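4.2 Table layout and the stirring step

Last updated: December

The coffee and tea tasks were set at a small table so that all of the things needed for a step could be reached from one side. We kept the layout the same for the Rarkovgate and Surkberg sites. The table has a dark top, which makes a white cup easy to pick out, and there is a plain wall behind it. Earlier layouts in the Sandard set had shelves and hooks in the background, and annotators working on those recordings often marked the wrong item when two pieces of tableware overlapped.

Each drink task was split into four steps: place the cup, add the contents, stir, and put the spoon down. The third step gave us the most trouble in labeling. A spoon can be held over a cup for several reasons. It may be on its way in, on its way out, or waiting while something else is done. In the first round of labels, annotators used "stir" for all of these, and agreement between them was poor. We therefore split the step again and gave the time before the spoon enters the cup its own label, "approach."
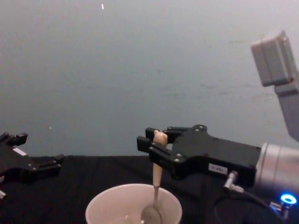

Figure 3. Spoon and white cup on the dark tabletop, stirring task.

The spoon and the cup were the only tableware allowed on the table during this part of the task. Saucers were used at first and then dropped. They slid when the cup was set down off center, and the extra contact sounds made the audio track harder to use. Sugar bowls and jars were moved to a side shelf once the second step was done. This adds a short wait before stirring, and we left that wait in the recordings.

Cups were plain and white at both sites. We tried 4 cup shapes in the pilot, all from the Pelletier tableware list, and kept the one with the widest mouth. Narrow cups led to more contact between the spoon and the rim, and annotators could not agree on whether a tap on the rim should count as part of the stir. Under the present rules it does count if the spoon stays inside the cup. If the spoon has been lifted clear, the tap is labeled as the start of the last step.

The full set holds 500 recordings of the drink tasks. Nearly all of them include a stirring step; the rest are plain water pours, which end once the cup has been filled. Recordings in which the spoon was dropped were kept and given a separate mark. We did not trim them, as a dropped spoon is common in ordinary kitchens and users of the set may want to study it.

One limit of this layout should be noted. A clear table and a plain background are easier to label than a family kitchen, where the cup often stands among plates, mail and food packets. Results on the drink tasks should be read together with those for the cluttered counter in Section 5.

Share this article (4)
This site uses cookies to remember your reading settings. Accept | Manage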